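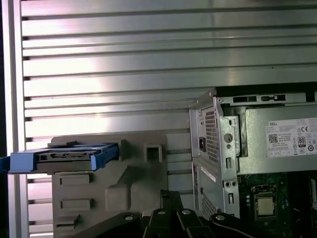
October – caddy extraction, teleop demos, bench 2

Entry covers the morning block and part of the afternoon. Leader arm driven by me until the break, then by Corinne Dunleavy. Tobias Okafor on the logging machine. Task string used for all episodes: "take the blue drive caddy out of the gray bay and put it in the tray."

Setup

Desktop chassis open, gray drive bay housing seated to the left of the frame as the wrist camera sees it, caddy in the top of the housing with the drive in it. Power supply and board left in place. Considered stripping the board for safety and decided against it, as the Psarras line will have full machines and the policy needs to see them full. No power to the chassis at any point. Cord is in my desk drawer.

Follower arm on the Loluvau controller, firmware unchanged from last entry. Leader to follower scaling 1:1 on all joints except the gripper. Force feedback off. Base camera and wrist camera both recording, clocks synced before the first episode and again after the break. Offset at the second sync was under one video period, so no correction applied.

Home pose moved up and back a little from the one in the September notes. The old one started with the fingers too close to the chassis frame and the first motion of every demo was a retreat, which the last policy learned very faithfully.

Procedure as run

1. Chassis against the two corner stops. Caddy pushed fully home by hand, latch closed.
2. Follower to home, gripper open. Start recording.
3. Approach from above the bay. Stop short, square up the wrist. Don't square up while descending.
4. Close on the latch end. Squeeze, hold a beat, then pull along the caddy axis.
5. Clear the rails completely before lifting.
6. Tray, release, back to home. Stop recording.
7. Mark pass, fail or discard on the sheet before touching anything.

Step 7 was skipped a few times early on and Tobias had to reconstruct the marks from video. Please write the mark first.

Results

200 episodes planned for this configuration. Got through fewer than that, the rest carried over. 17 discarded. Total for the task across all sessions is now 1,894 kept episodes, chassis variants combined. Tobias will split that by chassis type, the current index does not.

Breakdown of discards, from the sheet:
- recording started late, approach missing
- operator paused mid-pull for several seconds
- leader arm bumped by elbow (me, twice)
- wrist camera exposure hunting, see below

Fails are kept and labeled. Most are the same fail: gripper closes on the side rail and misses the latch, caddy binds, follower stalls against the current limit. The stall is clean in the joint current trace and would make a good automatic label. Tobias has a threshold in mind, I would like to see it on the older data before we trust it.

Notes on the pull

The pull direction matters more than grip position. Small yaw error at the wrist and the caddy rail jams in the housing. By hand you feel this and wiggle without thinking. Through the leader arm with feedback off you feel nothing and only see that the caddy stopped. Corinne's approach is to release completely, re-square and grip again. Mine was to wiggle. Her episodes are longer but the motion is readable, mine have a lot of high-frequency junk in the last third. Going with hers as the standard. My wiggle episodes stay in but get a tag (tag: wiggle) so they can be filtered.

Tried kinesthetic teaching for comparison, 14 episodes, arm in gravity compensation, hand on the forearm link. Contact is much better that way and the pull is nearly straight every time. Problems: the hand is in the base camera view in all of them, and the gripper has to be worked from the foot pedal, which lags. Kept in a separate folder, do not merge. Possible use is to fit a prior for the pull segment only. Low priority.

Camera

Reflections off the slatted metal panel behind the chassis are strong, bright white bands with a slight pink cast near the middle. When the wrist rolls during approach the bands slide and auto exposure chases them. Caddy stays readable, the blue holds up well, but the gray housing loses its edges when exposure drops. Locked exposure and white balance after the break. Everything before the break is auto. This needs to go in the metadata, I have put it in the session notes field but it should be its own column.

Did not cover the panel. The cell at Lovidthorpe will have bare metal around it too, and I would sooner have the reflections in training than meet them there.

The gripper takes up the bottom center of the wrist view, with parts of both fingers and the linkage block. Bikard asked if we can crop it out to save pixels. No. The finger position against the housing is the only cue for depth in the last part of the descent. Left a comment on their ticket.

Other

Screws on the central block of the gripper checked with the driver at the break, one took a quarter turn. Add to the start of session checks.

Current limit on the gripper joint lowered one step after a stall that ran longer than I liked. No visible marks on the caddy latch. Grasp still holds the caddy plus drive at the lower setting, tested with a shake at the tray.

Leader arm trigger has a dead zone at the start of travel. Corinne compensates by pre-squeezing, which shows up in the logs as the gripper closing slightly during approach. Either recalibrate or accept it, but the same for everybody.

To do

- finish the remaining episodes, same configuration, locked exposure
- Tobias: stall threshold on the old sessions
- exposure mode column in the index, backfill where known
- recalibrate trigger before Corinne's next block
- start the reverse task (caddy back into the bay), will probably need feedback on
- ask Psarras which way up their bays are mounted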